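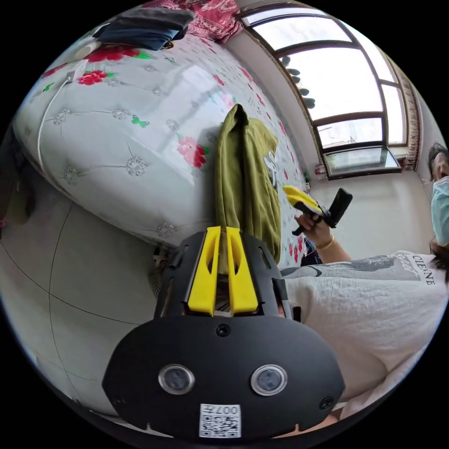

Mattress w/ white quilted cover, diamond tufting, small silver buttons at the stitch points.

1/1/25
Bedroom mockup, bedding day

Quiet building, heating on low. Wanted to get the bed stuff finished before everyone is back. Notes as I went, will tidy up later (won't).

Cover first. White quilted one, the diamond one with the buttons. Good looking thing, pain to work with. Buttons catch on anything knitted. Caught my sleeve on one, then caught a thread of the striped beige on another. Check button backs before it goes on a mattress, not after. Did it after.

Pinch test on the tufting – fabric between buttons lifts easy, fabric right at a button doesn't lift at all. So if smoothing, start at the middle of a diamond and push out toward the stitch points. Going the other way makes a ridge that runs across to the next row and you chase it all over the bed. Gopinath says same thing from his round in September, should have read his page first.

Corners. Foot end fine. Head end wants two people or one person and a lot of patience. Order that worked:
head left
foot right
head right
foot left
Diagonal basically. Going around in a circle left the last corner short by a good bit and I had to pull the whole lot off and start over.

Striped beige: nice and heavy, lies flat. Stripes are useful, you can see right away if it's gone on crooked. Line a stripe up with a row of buttons and the rest follows. Did not iron. Fold marks still showed a bit at the end of the afternoon, fine for us, not fine if Vaughan want it for their brochure.

Time per full make, cover + striped on top, 4 goes:
first one forever, not counted
second, third ok
last one 300 seconds, no rush, corners square
Happy with that. Gopinath's best is better but he had the old flat cover, not fair compare.

Laundry: the label inside the seam has mostly worn off the older cover, can't read temp. Going with cold wash untill somebody finds the paper insert. No tumble dry, worried about the buttons pinging around in the drum. Spare buttons: 21 in the Cedau tin, top shelf. Not sure they are all the same size, some look a hair bigger. Dont use the bigger ones on the top face.

One loose button, head end, second row in. Thread is long enough to tie off from underneath but I'd need to get the cover off again, so left it. Blue tape on the spot. DO NOT pull it.

Bed height. Working bent over for the whole session and my back knows it. Detent blocks under the legs would help, we have a set in the store behind the Tuvden shelving. Needs two to lift. Ask G.

Floor: lint everywhere afterward. White cover sheds when it's new. Masks on for the shaking out part, and vacuum before the next lot comes in or it all ends up back on the bed. Filter was full, emptied it.

Room humidity read 98 on the little meter which is nonsense, window was dry and so was I. Battery? Swap and recheck.

Still to do
– tie off loose button (cover has to come off anyway for wash)
– sort button tin by size
– blocks under bed
– press the striped beige, low heat, test a corner first
– meter battery
– find insert w/ washing temp, try the drawer under the kettle

Question for Gopinath: did you ever try the cover the other way up? Back looks plain and I think it would be quicker to make, but maybe the corners don't sit. If you have tried it write it here so I don't waste a morning on it.

Lights off, key back on hook.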